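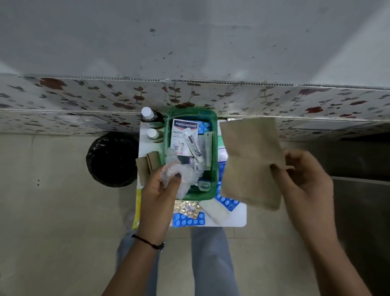
Page last changed: Wednesday, July 18, 2018

FOR IMMEDIATE RELEASE

Tennant Home Supply Asks Customers to Empty the Medicine Basket Before Buying Another One

MIVPORT – Tennant Home Supply, which sells baskets, bins and shelf dividers from its store in Mivport and by mail, is opening its August storage season with a request that will not help sales much. Before buying a new container for the household medicines, customers are asked to tip out the one they have and look at what is in it.

The company has sold organizers for first-aid supplies for years, most of them with more compartments than the last. It has also read a good many claims, a few of them in its own catalog, that the right box will keep a family ready for anything. Tennant has seen no good evidence for this. A box with 30 compartments holds 30 compartments' worth of whatever people put in it, and old tablets keep no better in a divided tray than in an open basket.

An open basket is where most households end up anyway. A green plastic one on a small table will take a box of bandages, a tube of ointment and a few strips of tablets, and it can be carried to the bathroom or the back porch in one hand. The trouble starts when strips get pushed down the sides, brown paper bags from the pharmacy are folded up and kept, and a crumpled plastic glove goes back in on top because it might do for another time. It won't. A used disposable glove goes in the trash, and so does one that nobody can say was or wasn't used.

What Tennant is offering

From August, the Mivport store will give away a printed sorting sheet, called the Fillberg sheet after the shop's Fillberg Street entrance, where the stack will be kept. The sheet is one page. It costs nothing and no purchase is needed. The first printing is 900 copies, and 700 of those are for the store. The rest go out with mail orders until they are gone.

An earlier draft ran to four pages, with colored labels and a chart for the inside of a cupboard door. Staff took it home and most of them didn't finish it. The chart has been dropped. So have the labels, which came off.

The sheet asks for the following:

Clear a table first and put a lined wastebasket next to it, on the floor. Paper, empty cartons and old gloves can go straight in. Medicines should not, until you have read the disposal directions that came with them or asked a pharmacist.

Take everything out. Sorting inside the basket feels faster and mostly moves things from the left side to the right.

Put tablets and capsules in one place, liquids in another, and dressings in a third. Stand bottles upright, with the caps checked, away from the edge of the table. Gauze and cotton rolls stay in their wrappers. A roll that has been opened and has sat loose at the bottom of a basket is fine for polishing shoes.

Read the dates. Part-used blister strips are the hard ones, as the date is often printed at the end that gets torn off first. If a strip has no name or date left on it, don't guess by color. Two strips of white tablets in the same blue foil may or may not be the same thing. Set them aside and take them to a pharmacist.

Look in every paper bag before it is thrown out. Leaflets and receipts turn up in them, and so do single strips.

Put back only what you could name to somebody else in the house. Tall things go at the back, small things at the front. Bandages go where a person with one free hand can get at them.

The sheet does not say which medicines a household should own, and it will not be expanded to do so. Tennant sells baskets. Questions on doses, on mixing one product with another, or on whether something past its date is still any good belong with a pharmacist or doctor.

About the Jarby basket

Tennant does have a product to mention. The Jarby is a plain open basket in plastic, sold in two sizes, and the smaller one is the size most people want for medicines. It has no lid, no lock and no compartments. Past Tennant catalogs described it as a "complete home health station." That wording has been taken out. It is a basket.

Customers should also know what an open basket can't do. It won't keep a child out, and no basket on a low table will. Homes with small children, or with visitors who bring them, need a high cupboard or a box that locks, and Tennant would sooner sell those customers nothing than sell them a Jarby for this job. Bathrooms are a poor spot as well, whatever the name "medicine cabinet" suggests, given the steam.

Customers who sort through a basket and find that the old one is big enough after all should keep using it. The company expects this to happen often. In a trial before the sheet was printed, 100 mail-order customers were sent a copy along with their usual order form. Several wrote back to say that they no longer wanted the larger organizer they had asked for, and those orders were canceled without a fee.

Tennant makes no claim that the sheet saves time or money, or that a tidy basket leads to a tidy house. Many of the baskets will fill up again by winter – the cold remedies alone see to that – and the sheet can be used a second time if it hasn't been thrown out with the paper bags.

Availability

The Fillberg sheet will be at the Fillberg Street entrance of the Mivport store from the first day of August during normal store hours. Mail-order customers will find it in their parcels while copies last. The Jarby is in stock now in both sizes at the regular price. There is no sale planned.

About Tennant Home Supply

Tennant Home Supply sells storage goods for kitchens, closets, laundry rooms and workshops. The store and the mail-order desk share one building in Mivport. Press questions can be left at the mail-order desk.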